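Subject: Re: Bakavska parcel, access road

Shoaib Sandhu wrote:
> Is the Bakavska parcel still for sale, and does the
> 39 meter frontage include the access road? The Hamov
> listing says 1,000 square meters but gives no road width.

Still for sale as of this morning. The frontage is 39 meters without the road. The road is a separate strip, 4 meters wide, and the buyer gets a registered right of way over it. Hamov left that out of the listing and I have asked them to add it.

Power is at the boundary. Water is not. The nearest main is 300 meters down the hill, and the town wants the owner to pay for the trench. 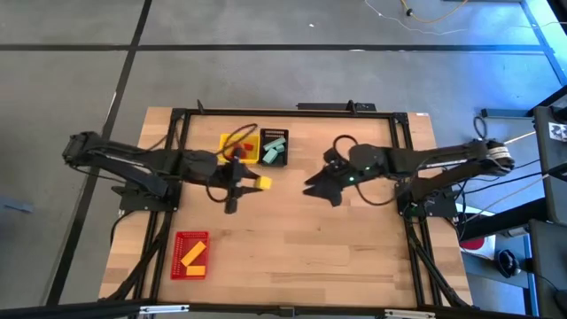 Shoaib asked in a second note whether a well would be allowed instead, as the neighbor on the north side seems to have one. It is allowed, but the permit goes with the building permit, so you can't drill first and apply later. I don't know how deep the neighbor's well is.

The survey is from April and the corner pins are in. Siddiqui has the signed copy if anyone wants to read it before making an offer.

Babar Zaidi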